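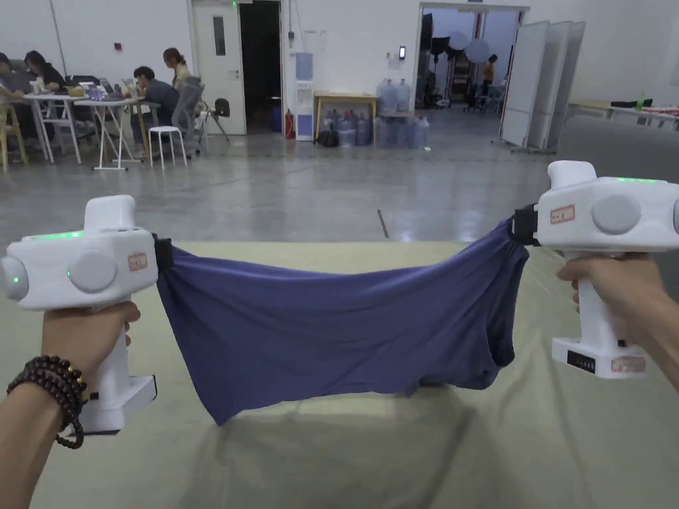
Gomside Allotment and Garden Society
Minutes of the February general meeting
Held in the upstairs room at Flernholm Hall. The meeting opened at 7:00 p.m.

1. Minutes of the last meeting

The minutes were read and accepted with one correction. Under "Compost," the delivery point should read "the lower gate," as the upper gate is too narrow for the truck. The chair signed the corrected copy.

2. Matters arising

The lock on the tool shed has been changed. Members who have not picked up a new key can get one from the secretary on a Tuesday evening. The old keys should be handed in at the same time.

The letter to the town about the blocked ditch on the north side has been answered. The town says the ditch is on its list for spring but gave no date. The secretary will write again if nothing has been done by the end of April.

3. Water

The society discussed the water supply for the coming season. Last summer the pressure at the top end dropped so low in the evenings that several members could not fill a can. Two options were put forward.

The first was a second standpipe near plot 12, fed from the existing main. The quote for this from Wilport Plumbing is $300 for labor, with parts on top. The second was a set of rain tanks along the back of the shed, connected to the shed gutter. A member has been offered used tanks at no charge, but they would need stands and the gutter would have to be repaired first.

Opinion was divided. Members at the top end wanted the standpipe. Others pointed out that a second tap on the same main may only spread the same water more thinly. One member asked whether the pressure had been measured, and it had not. It was agreed to borrow a gauge and take readings at both ends before any money is spent. The standpipe will come back as an item in April. The gutter is to be repaired in any case.

4. Seed potatoes

The bulk order goes in at the end of the month. The supplier is Neves again, and the price per sack is unchanged. Members should write their names and quantities on the sheet inside the shed door. Payment is due with the order. Last year some sacks were collected late and had started to rot, so this year anything not collected within two weeks will be offered to other members.
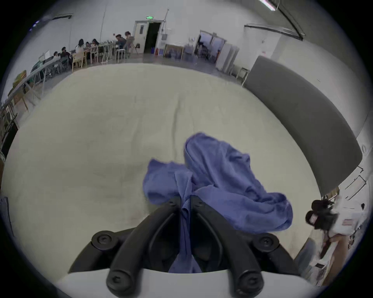
When should first earlies be planted at Gomside?
Late March in most years on the lower plots, and a week or two later at the top end, where frost lingers. Cover the shoots if a cold night is forecast.

A member asked for more than one variety of main crop to be offered. The order will include a second main crop if enough people sign up for a full sack.

5. Paths and boundaries

The main path is badly rutted between the gate and the first bend. It was agreed to spread wood chips on a work morning in March. Chips can be had free from the tree yard in Wilport if we haul them ourselves. A member with a trailer offered to make the trips.

Plot holders were reminded that side paths are to be kept two feet wide. Raspberries have crept over the path in more than one place. The secretary will send a general reminder first and write to individual plot holders after that.

6. Plot rents and waiting list

Rents were due in January. Four plots remain unpaid and second notices have gone out. Any plot still unpaid at the end of March will be treated as given up.

There was a long discussion on splitting full plots in half when they fall vacant. It was pointed out that new members often take on more ground than they can manage and leave within the year. Against this, half plots mean more side paths to keep up. A vote was taken and the motion to offer half plots on a one-year trial was carried. Current plot holders are not affected.

7. Summer show

Flernholm Hall has been booked for the show. The deposit of $100 has been paid. The classes will be the same as last year, except that "any other vegetable" will be divided into roots and greens. Entry forms will be ready in May.

8. Any other business

A wheelbarrow is missing from the shed. Whoever has it is asked to bring it back.

Bonfires are still not allowed before dusk.

The meeting closed at 8:40 p.m. The next meeting will be in April, in the same room.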